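Teal-blue work surface looks uneven in color under the lamp – finish or lighting?
Posted by Ayana Araya, January 13, 2025
Tags: work surfaces, cleaning, lighting

I have a smooth teal-blue sheet on my workbench, sold as Weldu mat, 2000 mm long. It was put down in October. The color no longer reads as uniform. One side looks darker and the other has a grayish cast, with soft patches between. I have washed it twice with Flonex diluted per the label and dried it with a lint-free cloth. No change that I can detect.

The room has one window and one LED lamp on an arm. I need an even background for sorting small dark parts. Is the finish worn, is it cleaner residue, or is it the light?
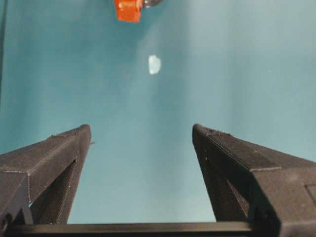 2 answers

Ibsa Tamiru
Darker toward the upper left, more grayish-blue toward the right, no hard boundary anywhere. A gradient that soft is consistent with lighting, but a photo will not settle it. Test as follows.

Close the blind and switch off the lamp. Light the surface from directly overhead only. Then rotate the sheet 180 degrees and look again. If the gray side stays on the same side of the room, it is the light. If it travels with the sheet, it is the surface.

For residue, wipe one hand-sized area with plain warm water, dry it, and compare after 15 minutes. Some cleaners leave a film that only shows at a low angle. Do not use solvent until you know what the sheet is made of.

If it is the light, add a second lamp on the opposite side at the same height, with a diffuser on both. Moving the existing lamp farther away also helps – the falloff across the sheet gets smaller.

monari_196
had the same with mine, bought a gray one. Rokano has them in matte

Ayana Araya
Rotated it. The gray side stayed on the right. Ordering a second lamp.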